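Pellstead Sleep Log

README for the log files, last touched in January

Hi! If you landed in this folder, you probably want the sleep diary data, or you're Shiyu and you want to know why I renamed all your columns again. Either way, welcome.

What's in here

I started keeping a sleep diary because I was tired of telling my doctor "I sleep fine, I guess" and then yawning through the rest of the visit. A few friends got curious and joined in. There are now 261 nights in the log, written down by five people: me, Murali Varghese, Rigoberto Jaramillo, Shiyu Jiang and Aravind Ramasamy. Everyone said yes to having their rows shared. I left first names in the file because the whole group wanted it that way (Rigoberto wanted a nickname, and we voted him down).

Each row is one night. You get bedtime, lights out, a best guess at when the person fell asleep, number of wake-ups, time out of bed, and a score from 1 to 5 for how they felt at breakfast. There's also a notes column, and I think it's the best part of the whole thing. Murali writes entire paragraphs in there.

Files

nights.csv is the main table, 16 columns, one row per night.
people.csv has one line per person with their usual work hours and whether they nap.
bedding.csv lists sheet and blanket changes by person, with a start night and an end night.
old/ is the stuff from before we agreed on a format. Please don't use it. I keep it around out of guilt.

Bedding notes

We added the bedding file late, after Aravind swore he slept better on a lighter sheet and the rest of us wanted to check. It's pretty simple: fabric weight as light, medium or heavy, top layer yes or no, and a free text field for color and anything else. Color is in there only so people can remember which sheet they meant!
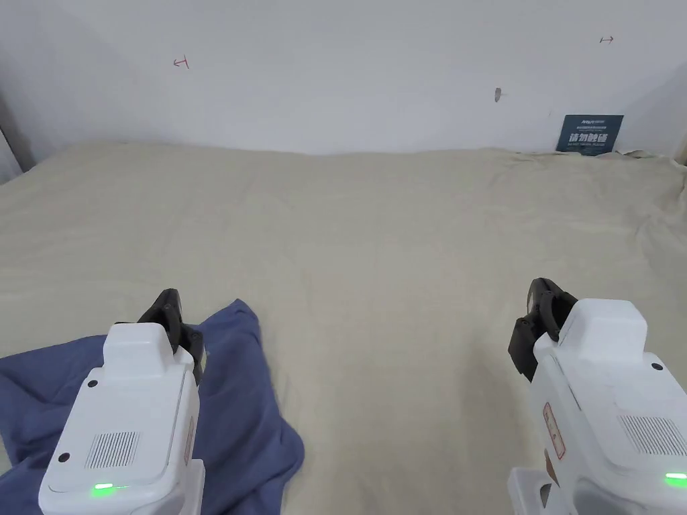 Beige sheet, dark blue cloth, white wall.

If somebody changed sheets in the middle of the week, the night of the change counts as the new sheet. We argued over that for way too long.

How the times work

All times are local and on a 24 hour clock, so 23:40 is twenty minutes before midnight. The date problem drove me nuts. If you go to bed at 00:30, is that tonight or last night? I went with "the night belongs to the evening it started in," and the night_id column follows that rule for everybody. Shiyu works late shifts and sometimes goes to bed at 7 in the morning, so her rows have a shift flag set to 1. Filter those out if you're averaging bedtimes, or your average will land somewhere silly in the early morning.

Fell-asleep times are guesses. You can't look at a clock once you're asleep, and looking at it beforehand keeps you up, so we all just put down what felt right at breakfast. Treat that column as soft. Wake-ups are a bit better, though Rigoberto only counts the ones where he got up, and I count every time I roll over and get annoyed.

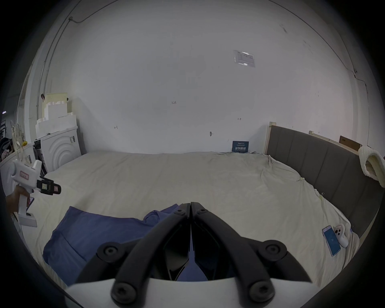

The breakfast score is the one I'd lean on most. We filled it in before coffee (that was the rule, and I broke it maybe more than anyone). A 1 means "please don't talk to me" and a 5 means you woke up before the alarm and felt good about it. There are very few 5s. Murali has most of them and we're all a little jealous.

Missing stuff

18 nights have no wake-up count. Blank means the person forgot, and zero means they slept straight through, so please don't fill the blanks with zeros! I did that in my first chart and made us all look like champion sleepers.

Travel nights are in the table with away set to 1. Bedding is blank on those.

What I'd use it for

Practice charts, a class on messy tables, talking yourself into starting your own diary. I wouldn't use it to decide anything medical. It's five people who know each other, and we definitely influenced each other's bedtimes by texting at midnight.

Thanks and fixes

Sivaprasad Kurian wrote the little script that checks for bedtimes later than wake times, and it caught a bunch of my typos. If you find another one, send me the night_id and what you think it should say. I usually get to these after dinner.

Still to do: split the notes column from the nap notes, and get Aravind to finish his half of bedding.csv.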